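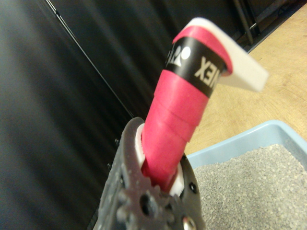

Pink tape on the handle, white strips either side.

September 2019, Saturday

Up at six and at the shop before seven to get the holiday order done. I had put it off since July. The Strazds rep wants final numbers on glassware by Monday morning, and after that the price goes up and the good decanters are gone. Last year I waited and ended up with the squat ones with the stoppers that don't fit.

Made coffee and laid out the samples on the back counter. Strazds sent the tall whiskey tumbler, the short whiskey tumbler, a beer glass with a heavy foot, and the stemless wine glass that everybody already owns. I like the short tumbler best. It sits right in the hand and it fits in the gift boxes we already have in the basement. The tall one doesn't, and I am not buying new boxes for one glass.

Ordered 200 of the short tumbler. That is more than I have ever ordered of any one thing and I wrote the number down and looked at it for a while before I sent it. They sold well for graduation and again for Father's Day, and we ran out both times. I passed on the stemless. Took a case of the beer glass to see.

Elīna Liepiņa came in at nine to open. She thinks we should be doing more with corkscrews. She may be right. We carry the cheap winged kind and the very expensive kind, and people come in wanting something in the middle. She showed me the Fovoveck waiter's corkscrew on her phone. It has a double hinge and comes in a plain tin. I asked her to find out the minimum order. If it is four dozen I will do it, if it is a full carton I probably won't.

Slow until eleven, then busy. Sold the display decanter, the one with the small scratch on the base. I told the man about the scratch and took a little off. Sold a stack of slate coasters. A woman wanted something for her brother-in-law who had quit drinking, and all I could offer was the ginger syrup and a nice pitcher. She took the pitcher. I should have more for people like that. Put it on the list: bitters without alcohol, good tonic, a citrus press that doesn't bend.

Lunch at the counter, egg salad.

Afternoon went to engraving. We still send it out to Fandmont and they are still slow. Four jobs are sitting over there and one of them is a wedding flask that has to be back by Thursday. I called and got the machine. Called again at two and a young man told me the flask was "in the queue." I asked where in the queue and he had to go look. He never came back to the phone, so I hung up and will drive over on Monday after the order is settled. If we had our own engraver I could do names while people wait. I priced one in July and it was too much. It is probably still too much.
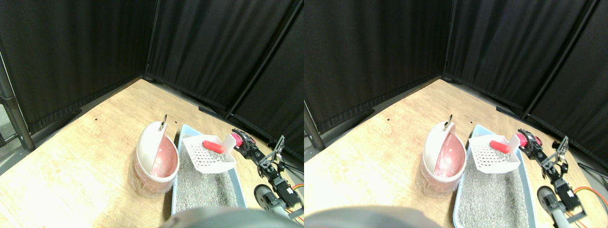
Litter tray on the table, black curtains behind.

Tarmo Kairys stopped by near closing with the new hampers from Gedley. He drove them down himself to save the freight. They are better than the last batch. The lids close flat and the leather straps feel like they will hold. The color is darker than I expected, more of a tea brown, but it looks fine with the cream tissue. We packed one as a trial: two tumblers, a jar of olives, the ice tongs, a bar of dark chocolate, and the linen towel folded over the top. It looked full without being crammed. Elīna took the chocolate out and put in the salted almonds and it looked better. Chocolate goes white in the window anyway.

We could not agree on the price. Tarmo says people see a hamper and expect to pay for it. Elīna says our customers will count up what is inside, and she is at the register more than either of us. I am going to start at her number and see how October goes.

Still to do:
- confirm delivery week with Strazds
- ask Gedley about a smaller size with one strap
- move the cocktail books away from the radiator
- new ribbon, dark green, not the shiny kind
- find the box of bottle tags, last seen under the stairs

Tarmo stayed and helped me carry the hampers down. My knee was sore on the steps so I took the light end. Locked up at six thirty. The awning is sticking again on the left side and I had to push it with the broom.

Home by seven. Soup and toast. Poured a small whiskey in one of the sample tumblers to be sure about it. The rim is thinner than I remembered from the showroom and I am happy with that. Washed it by hand and it spotted some, so the card in the box ought to say to dry it with a cloth. Will write the card tomorrow. Bed early.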